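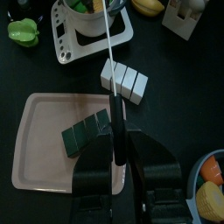

Can a Robot Clear the Table Yet? Project report, Clula group

When I signed up for this project I figured I'd be the one writing code all semester. Instead I spent most of it putting toy vegetables back where they started, over and over, so a robot could have another go at them. I'm not complaining (okay, a little). It taught me more about housework than any chore chart ever did.

The question we picked was simple enough: can a robot arm with a two-finger gripper tidy up a small kitchen table without a person stepping in? We didn't want a factory job where every part shows up in the same spot. We wanted a mess, the kind you get at home after dinner, only with toy food so we could drop it without anybody having to mop.

The setup

We worked on a black tabletop with a pink tray, a blue bowl, a mug, a toy kitchen appliance and a pile of play food. The camera rides near the gripper, so it sees pretty much what the fingers see. Our software was a student-built package called Petrenko, left to us by last year's group with very few notes. Thanks, guys!

We wrote up three chores. Chore one was moving a grooved block onto the tray. Chore two was putting vegetables in the bowl. Chore three, which we named Madalero after the card game we played while waiting for things to charge, was "make the table look nice," and the robot had to work out the order by itself.

How it went

The blocks gave us the best results by far. They're long bars split into four segments by grooves, and I had expected those grooves to mess with the grip, but they didn't seem to matter much. Out of 37 tries, the robot got the block onto the tray and let go cleanly nearly 30 times. I say onto the tray, and I mean it loosely -- a lot of them landed at an angle, and we argued for a whole afternoon over whether that counts. My vote was yes. If my little brother put a dish away crooked I'd still call it put away.

Vegetables were harder. The carrot went fine when it was lying across the fingers and badly when it was lying along them. The bell pepper is smooth and round on the sides, so it liked to squirt out and roll. We ran 13 pepper tries and got 7 into the bowl.

Madalero was rough. We gave it 10 runs and I'd only be happy to come home to a couple of them. The usual trouble was the order. It would fill the bowl first, then reach across the bowl for something else and knock half of it out again. It also got stuck on things that were already fine where they were, like the mug. It would pick at the mug, back off, think, and go pick at it again.

Lighting was our own fault. We did a bunch of evening sessions in July with most of the lamps off, and black fingers over a black table in dim light are not easy to make out, for me or for the software. If you take over this project, buy a lamp before you do anything else.

So, are machines ready for chores?

For one object at a time, on a flat table, with someone nearby, I'd say yes, mostly. For a real kitchen, no. I timed myself doing Madalero and I was done before the arm had finished its first pickup, and I was holding a sandwich.

What bugs me is that the grabbing was never the worst part. Deciding what to grab was. People do that without thinking, and I can't even explain how I do it, so writing it down as steps for a machine was miserable. Next term we want to try Lito, the planner the other lab group has been building, and see if it handles the order better than ours does. I'd also like to try soft stuff, dish towels especially, since every block and vegetable we used keeps its shape and a towel sure won't.

The run logs and our score sheet are in the shared folder. The tab with the crooked blocks is the one to look at if you want to reopen that argument.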